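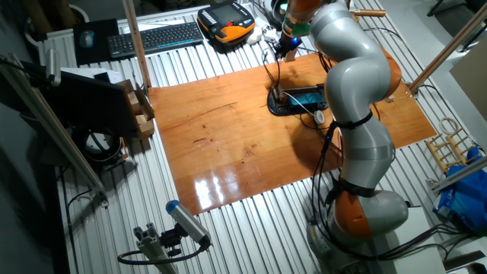
I've been selling secondhand camera lenses online for a few years now, and for most of that time my bookkeeping was a spreadsheet and a lot of hope. So when Herasum launched its seller dashboard and offered two months free, I signed up on a Tuesday night and moved my whole shop over before bed (not my smartest hour, but it went fine!).

The idea is simple enough. You connect your marketplaces, and Herasum pulls in orders, fees, refunds and stock in one place. I sell on Runemach and Varnmont, plus a tiny store of my own, and all three hooked up in the time it took to drink a coffee. My catalog has more than 1000 listings and every one of them came across with its photos, which I did not expect.

What I love is the fee breakdown. Runemach takes its cut in so many little slices that I never knew what I made on a sale. Now I see it per item, and wow, some of those cheap filters were earning me pocket change. I dropped 70 of them in July and haven't missed a single one.

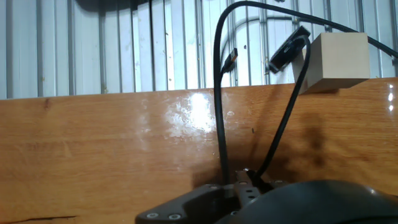 Varnished wood against ribbed metal

The search is less fun. Type part of a model name and you get everything from the last year in no order I can figure out. Returns are clunky too – if a buyer sends back one lens out of a bundle, you have to cancel the whole order and enter it again by hand. I wrote to support and Xiomara Sorensen got back to me the same afternoon with a workaround using tags. It's okay. I'd still like a button.

Price-wise, the basic plan stops at 2000 orders a year, so I fit with room to spare. If you're bigger than that, look at Kasprzak first. I used their trial last spring and found it stuffy and slow to set up, but the returns screen is miles better and the reports go a lot deeper.

I'm keeping Herasum for now. Four stars, and I'd bump it to five if they sort out the search.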